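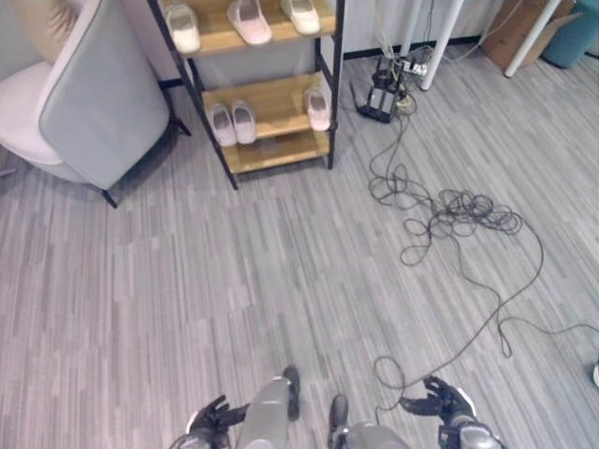 Comparing Two Hands and Two Controllers for a Shoe Tidying Task
Term project report, submitted 04/02/2021

1. Why we did this

The course handout says that a hand with many fingers is "the natural choice" for work in the home. We wanted to see if that holds up for one dull job: picking slides off a shelf and setting them down again somewhere else on the rack. The lab has two sets of hands that fit the same humanoid. The Mulletti hand has several fingers that spread and close one by one. The Simard gripper has two flat jaws and costs much less. We also had two ways of driving them, the Prundel controller that the lab normally uses and a newer one called Allular, whose sales sheet promises "human-like grasping out of the box." We did not believe the sales sheet at the start and we mostly don't believe it now.

2. Setup

Everything was done on a carpeted floor next to a metal-framed shoe rack with wooden shelves. The targets were molded slides, white and pale pink, with a thick strap across the top. The view from the head camera looks down at the rack at a steep angle, and this matters more than we expected. From there the top shelf is easy to see, but the space under a strap is often hidden, and that space is exactly where a finger has to go.

The floor was not cleared for us. A long black cable runs in loops across the carpet from a power strip by the wall. We kept the robot's starting place the same for every trial and did not walk it across the cable. Any claim in this report is about arms and hands only.

3. Trials

We planned 500 trials, split evenly over the four pairings of hand and controller. We finished 187. Of those, we threw out 30 because the log file was missing or the wrong controller settings had been loaded, and that leaves 157 that we are willing to talk about. A trial counted as a success if the slide left the shelf, stayed in the hand for the whole move, and ended up on the rack without touching the floor.

We should say early that the four pairings did not get equal numbers in the end. The Mulletti hand with Prundel got the most, as that pairing was already working when we got the lab key.

4. What we found

Over all pairings, 65 of the 157 trials were successes. That is poor, and the average hides a lot.

The Simard gripper did better on a slide standing by itself. It pinches the strap from both sides and lifts, and there isn't much to go wrong. With slides side by side it often caught the neighbor too, or pushed it toward the back of the shelf.

The Mulletti hand could get a finger under the strap, and when it did, the hold was very secure. Getting there was the problem. The fingers start wide open and need room on both sides, and a shelf does not offer much. Several times the hand closed on air just above the strap and the controller reported a good grasp anyway.

That false report came up with both controllers, but we saw it more with Allular. Allular moves more smoothly – we'll give it that – and people watching tended to think it was doing better than it was. Prundel is jerky and slow. It also stops when it is unsure, and for our purposes this was worth more than looking nice.

5. Doubts

We don't think our numbers can rank the two hands. The counts are uneven, the same few slides were used every time, and we got better at placing them as the weeks went on. A careful reader could say that we measured our own practice. We tried to check for this by going back to the first pairing at the end, but we only had time for one short session.

We also never tested the bottom shelf, where the arms have to reach low past the legs. The handout's claim may be true for mugs or door handles. For slides on a shelf we found no support for it.

6. Next steps

The lab is free again in June. We would add a second camera at shelf height before touching either hand, then run the pairings in mixed order with equal counts. If only one thing can be paid for, it should be the camera.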